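List: sim-grippers
Subject: Re: wide fingers or narrow fingers for the household set?
From: list member at Brarside
Time: 16:40

Hello all,

Answering the question from earlier in the week, which I quote here so that people reading the archive don't have to hunt for it:

> We are about to pick a parallel gripper for our household
> object set and can only afford to model one properly. The
> choice is between the Bergmann with the flat plate fingers
> and the Druteo, which has a shorter stroke but a smaller
> palm. Most of our objects are kitchen things, plus a few
> flat ones that have to come up off a plain surface.
> Has anybody run both in simulation with the wrist camera
> switched on? We are less worried about grip force than
> about what the camera can see in the last part of the
> approach. Arm is the same either way. Any numbers welcome,
> and any warnings about the controller settings too.

We ran both in February, on the Fenmont arm model, with the same wrist camera and the same lighting. We had 4 setups: each gripper with the position controller and then again with the impedance controller. Each gripper got 3000 attempts, split evenly between the controllers. The object set was ours, so your results will differ, but I think the general pattern will hold.

First, the stroke. For kitchen things it mattered less than I expected. Both grippers open wide enough for nearly everything we had, and where the Druteo ran out of room the planner could usually find another side of the object to go for. The failures we did get from the short stroke were nearly all on round objects, where the fingers have to pass the widest part before they can close on anything useful. If you have a lot of round fruit in your set, the Bergmann is the safer choice.

Second, the camera. I think this is the more important part for you. With the Bergmann the palm takes up a lot of the view at the bottom. It does no harm while the arm is well back. When you come in close to something flat, the near side of the object starts to go behind the top of the palm, and the segmentation then reports an object shorter than the real one. The grasp point moves away from you as a result and the fingers close too far along.

Small framed picture, Bergmann gripper, fingers open: 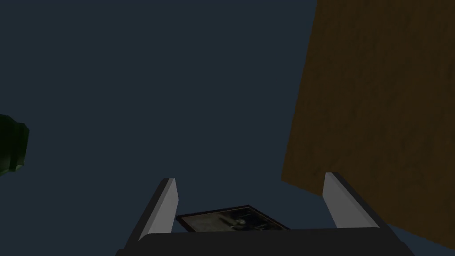

We had the same trouble at Fenmont and got round it by freezing the grasp point early. Once the hand was within 30 mm we stopped taking new estimates from the wrist camera and went in on the last good one. It cost us a bit on objects that got nudged, but the flat ones came up far more often. I would try that before changing the gripper.

Thanks for that, it came in while I was writing and I have put it in as it stands. We did something close to it, but with a check on how much of the object's outline touched the palm mask. If too much of it did, the estimate was thrown away and the older one kept. It is more work to set up than a fixed distance and I am not sure it gained us much. A fixed distance is at least easy to explain to the next person.

The other thing we tried was tilting the camera forward. It helps with flat objects and makes tall ones worse, so in the end we put it back where it was.

Third, the controllers. With the position controller both grippers pushed flat objects into the surface, or pushed off from it, whenever the height estimate was slightly out. You can see it in the joint torques well before you see it in the result. With the impedance controller, set fairly soft in the vertical direction, the fingers ride along the surface and close in a sensible place. I would use it for anything flat, whichever gripper you go for. For upright objects the position controller was quicker and just as reliable.

One warning here. The default damping in the Bergmann model we downloaded was too low for soft vertical settings, and the hand bounced on first contact. Raise it before you start, or you will spend an afternoon looking for a fault in your planner as we did.

Fourth, long thin things. I had expected these to be a draw, and the Bergmann came out ahead. The flat plates give a long line of contact, and a handle or blade tends to settle against them instead of turning. The Druteo pads are shorter, and with those we had more objects swinging round after the lift.

The difficulty with thin objects is choosing them when there are others close by. Our planner scores every graspable thing in view, and a large round object tends to score well because there is so much of it. You need the target mask passed in from outside, or the arm will cheerfully go for the wrong item. We also had a clear sheet or plate in some layouts, and the simulated depth camera handled that badly. Depth came back from whatever lay behind it in some parts and from the sheet itself in others. In the end we left clear objects out of the scoring and kept them only as things to avoid.

Screen grab from the mixed-object layout, with the camera view as it comes off the wrist:

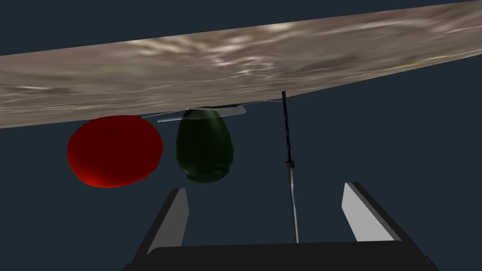 Wrist camera view, long thin utensil between the open fingers, red and green objects to the left.

So for a kitchen set with a few flat objects I would take the Bergmann, use the impedance controller for the flat ones, and either freeze the estimate or mask the palm. If your flat objects were the main part of the set I might say the Druteo, because the smaller palm really does leave more of the view clear.

I have not compared them on a real arm. Our contact settings are probably kinder than the real thing, especially on the smooth round objects, and I would not rely on our lift results for those without checking.

I can send the config files for all the setups if they are of use. They are written for the Fenmont arm, but only the mounting offset and the joint limits should need changing. The logs are rather large, so please say which gripper you want and I will put those up first – the link will only stay live for 30 days.

Regards from Brarside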